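The junction at the end of our road

July
Posted by the management

I have lived near this crossroads for 19 years and have yet to come through it in a good mood.

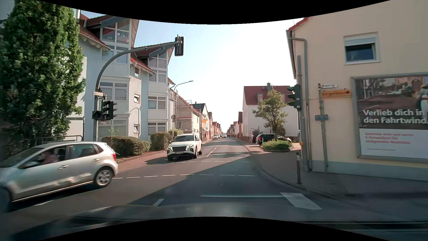
What it wants from you

Patience, mostly. You roll up to the white line and wait while something silver slides across in front of you, and then you look up the road and find a white SUV coming the other way with more behind it. By the time you've worked out who is going where, you have aged visibly.

I used to think the trouble was the paint. There are dashes going across and dashes going up the middle, and I learned to drive in Grimham, where we had one faded line and a duck pond. Then I decided it was the shade. On a bright day the buildings throw half the road into shadow and leave the other half glaring, so you go from squinting to peering in the space of a car length. Sunglasses on, sunglasses off, horn from behind.

The long way round

Last month I tried avoiding it altogether. You can go out by the Braston turning and come back past the old Vogler warehouse, and it adds nearly 2 miles. I kept this up for a fortnight. I met a bin lorry every morning and came home crosser than before, so I'm back in the queue with everyone else.

I will say the street looks nice while you're stuck in it. Big leafy tree on the left, then the white and light-blue flats with the red roofs, which I have always fancied living in. Those glazed bays must have a cracking view of people like me stalling.

Next time: the car park at Noletine, and why I no longer go there.

2 comments

hedgerow_pam: I go via Braston every day and the bin lorry is never a problem if you leave before seven.

Clutchfoot: Can confirm the shade thing. Bought clip-ons, sat on them.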